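Gukex Help Desk
Ticket 3642
Subject: Table clearing task asks for confirmation too often, staff cannot leave the area
Opened by: Arif Liew, shift lead, Menon lounge
Opened: 24/05/2024
Product: Skadora table service, humanoid unit
Priority: Medium (was Low)
Status: Waiting for customer

Arif Liew wrote:

Good morning,

I write about the clearing task on the round glass tables. The robot can do it, this is not a complaint that it does nothing. The problem is that it stops in the middle and waits for a person to press Continue on the tablet, and it does this so often that one of my colleagues has to stay close to the tape for the whole shift.

How it goes, as exactly as I can describe it:

The robot is at the table. I select Clear on the tablet and choose the table. It starts to reach for the item. Before or after the hand closes, the task is paused and the tablet says "Object not confirmed, 1680". If we press Continue, it goes on as if there was no problem. If we press nothing, it stays with the arm over the table until the time limit is reached, and then we have to start the task again from the beginning.

It happens mostly with paper bags from the bakery counter. With cups I have seen it only one time. With plates never. A new bag which is still flat gives less trouble than a used bag, which the guests crush in the hand before they leave it.

What I tried already:

Restarted the task. No change.
Restarted the tablet. No change.
Cleaned the glass with the normal cleaner and a dry cloth. Maybe a little better for the first table, then the same as before.
Moved the tray closer to the place where the bags usually are. No change in the message, but the movement is shorter, so we kept it like this.
Asked the evening shift if they have the same. They have the same.

I also want to explain why I put this as a ticket and did not only mention it on the phone. Before the robot came, clearing was done by whoever had free hands. Now clearing is on the plan as "automatic" and we have one person less on the floor between lunch and four o'clock. But the person who should be at the counter is pressing Continue. The guests see a line at the counter and a colleague who stands with a tablet and looks at a robot, and they draw their conclusions.

Please tell me if the 1680 can be switched off, or if there is a setting for how sure the robot has to be.

With kind regards,
Arif Liew

Gukex support wrote:

Hello Arif, thanks for the clear report. 1680 is raised when the object in the hand or under the hand does not match well enough with what the task expected to find. It can't be switched off completely. There is a confidence setting in Skadora but it is locked on site tablets, we would have to change it from here.

Before we do that, could you check three things for us? First, which lights are on over the table when the pause happens. Second, whether anything is lying on the carpet under the glass. Third, whether the left arm moves at all during the pause or just stays where it is. And please add pictures of a normal clearing if you have them.

Arif Liew wrote:

Thank you for the fast answer. I checked during the quiet hour.

Lights: all ceiling lights are on, we do not have a dimmer in this part of the room. On the glass there are several bright reflections, and they are in a different place depending on where you stand. I cannot say where they are for the robot, because it is looking down from its own position.

Under the glass: the gray carpet with the small spots, the black foot of the table, and the orange cable, which runs along the floor on the far side. I did not think of the cable before you asked. It is visible through the top quite well.

Left arm: it stays next to the table with the hand open. During the pause I saw no movement in it.
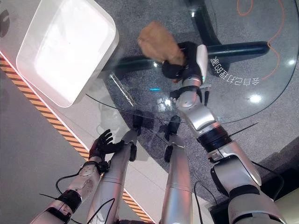
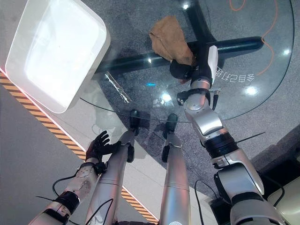
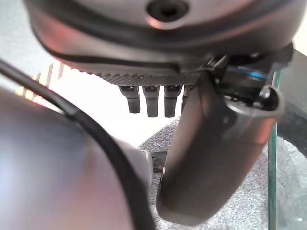

About your idea to put a tablecloth: I heard this also from the colleague on the phone, and I asked the manager. The answer is no. The glass tables were bought for the look of the room and they should stay glass. A small mat would be possible, but the guests do not put their bag on a mat only because there is a mat.

I have one more observation. Two of us work with the robot on the day shift and we do not get the same number of pauses. My colleague gets fewer. We compared how we do it, and the difference is that she waits until the guests from the next table are also gone, and I start immediately. So there are perhaps shadows, or people walking behind the glass. I write it only as an idea - I have no proof for it.

Gukex support wrote:

That's a useful observation and it fits with what we suspect. A clear top is difficult for the object check because it gets the carpet, the table foot and the reflections together with the item. A crushed bag has no fixed shape, so there is not much for the check to hold on to when the background is busy too.

What we suggest, in this order:

a) Take the orange cable away from under the table, if your house rules permit it.
b) We send you a new object profile named "soft paper" from Pamance, our partner for the item library. It accepts a wider range of shapes.
c) Only if a) and b) don't help, we lower the confidence value for this table type.

Please do a) first and leave it for a full day before b), otherwise we won't know which one made the difference.

Arif Liew wrote:

Cable: it belongs to the cleaning team and it was there because the wall socket on our side is defective. I spoke with them and they now use the socket near the entrance. It took longer to find out whose cable it is than to move it.

Result after one full day without the cable: still 1680, but less. On the day before, we had to press Continue for nearly every bag. With the cable away it was more like every second or third one. My colleague wrote it on the back of the shift plan, I did not copy the list here because part of it cannot be read.

Now please send the profile.

Gukex support wrote:

Profile sent, it should show up on the tablet after the next restart. Select it per table under Items, it doesn't apply to all tables by itself.

Arif Liew wrote:

The profile was not visible after the first restart. After the second restart it was there. For the documentation: it is listed under P for Paper and not under S for Soft, I searched a while.

With the profile the pauses are now rare for bags. In today's lunch we had 5 of them and I can live with this number. However, there is a new thing. The robot once took a folded napkin which a guest still wanted to use. The guest was standing next to the table and talking to somebody, and the napkin was on the glass. Nothing bad happened and the guest laughed about it, but the next guest maybe does not laugh. With the old setting it would have paused there and one of us would have seen it. So the pause had also a good side, which I did not consider when I opened the ticket.

My request is therefore changed. I do not want zero pauses. I would like that the robot asks one time at the beginning, "is this table free", and after this it works until the table is finished. Then the person at the counter looks over once, presses, and can go back to the coffee machine. Is this possible in Skadora?

I discussed it with both shifts and they agree with this. There was also a wish from the evening shift which I promised to pass on: the sound of the tablet is the same sound as the order printer. When it pauses, they go to the printer. When an order comes, they look at the robot. Please, can we have another sound?

Gukex support wrote:

Both noted. The single check at the start exists as "Confirm at table", it was made for a different customer setup but nothing stops us from enabling it for Menon. It needs a short remote session while the robot is docked. The sound can be changed on your side: Settings, Device, Alert tone. If that menu is gray, tell us and we do it in the same session.

I've raised the priority to Medium because of the napkin. Until the session is done, please keep the soft paper profile only on tables you can see from the counter.

Arif Liew wrote:

Understood. Two tables can be seen well from the counter, I left the profile on these and removed it from the others. On the others my colleagues clear by hand for now, and I changed the plan so that this time is shown as work and not as "automatic". The manager has signed it.

The menu for the alert tone is not gray. I changed it to the one called Marimba. Evening shift does not love it but they no longer walk to the printer.

For the remote session, the best time for us is in the morning before opening. The robot is docked then and somebody with the tablet code is in the house from seven. Please write the day before, not on the same morning, so I can arrange that it is me.

Gukex support wrote:

Will do. You'll get two possible slots by mail, please confirm one of them in this ticket.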